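Local News | Housing | Limley

Limley will pay tenants and owners to make thin floors quieter

June, Friday edition
By Francine Petrenko

The town of Limley will give money to people who want to make their apartments quieter. The town council agreed on the plan on Thursday evening, after a discussion that took longer than most members had expected. From next month, tenants and owners in older buildings can ask for a grant of up to $1000 for each apartment. The money can be used for the floor, for the doors or for the walls between two homes.

The town has reserved enough money for 400 apartments. When this money is used, the program stops, and the council has not promised that there will be a second round.

Noise between neighbors has been a subject in Limley for a long time. Many of the apartment houses in the Hiebert district were built quickly and cheaply, when the glass factory was still looking for workers. The rooms in them have good light and a practical size, but the floors are thin. People who live there often know at what time the neighbor above gets up, and which shoes he wears that day.

In later years many owners took out the old carpets and put wood floors in their place. The rooms became easier to clean and easier to rent. They also became louder for the people below. The housing office says that complaints about footsteps, chairs and falling objects are now more common than complaints about music.

"With music, you can knock on the door and ask the neighbor to turn it down," said Sheldon Arsenault, who leads the housing office. "But you cannot ask a person to stop walking in his own kitchen. He does nothing wrong, and the person below also does nothing wrong when she complains. This is why these cases stay on our desks for so long."
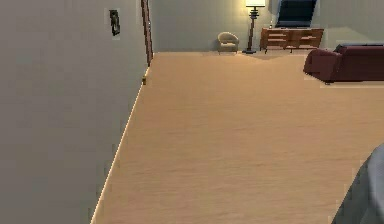
What the grant will pay for

The council has made a list of works that are accepted. The most important one is a soft layer under a wood floor. If the floor is already there, it must be lifted and put back, and this is the part of the work that costs the most. For a small bedroom the grant can be enough for the whole job. For a big living room the owner will have to add his own money.

Heavy carpets are also accepted, but only when they are fixed to the floor. Loose rugs are not on the list. Some members of the council wanted to include them, as they are cheap and a tenant can take them to the next home. The majority thought that it would be too hard to check if the rugs were really bought for this purpose.

Doors are the second group. The front doors of many older apartments stop almost no sound from the stairs, and the space under the door is often wide. A rubber strip at the bottom of the door costs little and can be put in by the tenant in one afternoon. A new, heavier door must be approved by the owner of the building, and in some houses also by the fire inspector.

Walls are the third group, and here the rules are more strict. Panels that are glued to the wall do not stop much of the noise from the other side. They make the room itself less loud, and people are often disappointed when they still hear the television from next door. The grant will pay only for a second layer that stands a little away from the old wall. This makes the room smaller, and the housing office asks people to measure their furniture before they decide.

A small difference can be heard

The plan is based in part on a test that was done last winter in one stairwell in Hiebert. The acoustics firm Luvix measured the sound in the same bedrooms before and after new layers were put under the floors above. The report of the firm was given to the council in spring, and anybody can read it at the town hall.

The report says that voices and television were only a little weaker after the work. The sound of steps changed much more. In most of the bedrooms the steps could still be heard when it was quiet, but the hard sound of the heel was gone. The tenants told the firm that this was the part that had kept them awake.

Luvix also wrote that the results depend on how carefully the work is done. A floor that touches the wall at only one point can carry the sound down into the building, and then a large part of the effect is lost. There must be a small gap on every side, and it should be filled with something soft. The firm found this mistake in one apartment of the test, where the floor had to be opened again.

The council wants to prevent such mistakes with a short course. Any person who wants to do the work without a contractor must first attend an evening at the technical school. It takes 2 hours and it is free. People who hire a contractor do not need to come, but the contractor must show that he has done this type of work before.

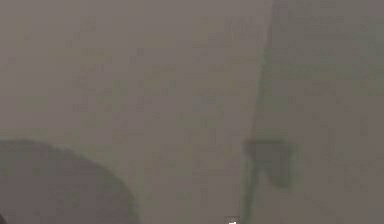 A gray-taupe surface with a darker rounded shape at lower left. Computer rendering.

For Arsenault the course is also a way to meet people before they become angry. He said that his office often hears about a problem only when the neighbors no longer speak with each other. At that moment a better floor helps with the noise, but it does not repair what was said on the stairs.

Not all owners are happy. The association of landlords in Limley supports the grant in general, but it does not like one of the conditions. An owner who accepts the money may not raise the rent for the same apartment during the next 2 years, except for the normal yearly change. The association wrote in a letter to the council that this will keep small owners away from the program, and that in the end the tenants will lose more than they win.

The council kept the condition. Several members said that they could not explain to the voters why public money is used to make an apartment better and then more expensive in the same year. One member voted against the whole plan. In her opinion the money should go first to the heating systems in the same buildings, which are old and need a lot of fuel.

Tenants can also ask for the grant by themselves, if the owner signs a paper that he agrees with the work. The owner must give an answer within one month. If he says no, he has to give the reason in writing. The housing office cannot force him to change his mind, but it can offer a meeting with both sides.

Learning from the neighbors in Tridevholm

Limley has taken many of its rules from Tridevholm, on the other side of the river, where a similar program has existed for several years. It had a difficult beginning there. In the first months most of the requests came from people who suffered from the noise. They wanted the money for their own ceilings, and it was often wasted, because a new ceiling does less against steps than a new layer in the apartment above.

Tridevholm then changed its rules so that two neighbors can send one request together. The person below explains the problem, and the work is done in the home of the person above. In Limley this will be possible from the first day. A shared request will also be treated before a single one when there are many on the list.

The idea sounds simple, but it needs some trust. The neighbor above must empty a room and live with dust for some days, and he will not sleep any better after it. Tridevholm offers these people a place to store their furniture. Limley would like to do the same, and it is looking at an unused hall behind the bus station. There is not yet a decision about the hall.
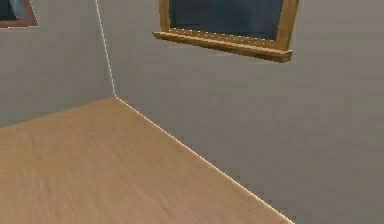 How to send a request

The form will be available at the town hall and in the district office in Hiebert. It can also be sent by mail. People who have difficulty with the form, or with the English language, can ask for help at the front desk of the housing office every Friday morning.

The request must include a short description of the problem, an offer from a contractor or a list of the materials, and the signature of the owner. Photos of the room can be added, but they are not required. The work may not start before the answer has arrived. Bills for work that was already done will not be paid, also when the work is the same as on the list.

After the work, a person from the housing office comes to look at the result. For floors this visit takes place before the last boards are put in, so that the soft layer and the gap at the wall can still be seen. The money is paid after the visit. For tenants with a low income a part can be paid in advance, and they should mark this on the first page of the form.

The grant is for buildings with at least three apartments. Single houses are excluded, and so are the new buildings near the train station, where the rules for sound were already more strict when they were built. Apartments above shops can be included if somebody lives there the whole year.

The housing office will report to the council before the winter on how many requests have come in and from which streets.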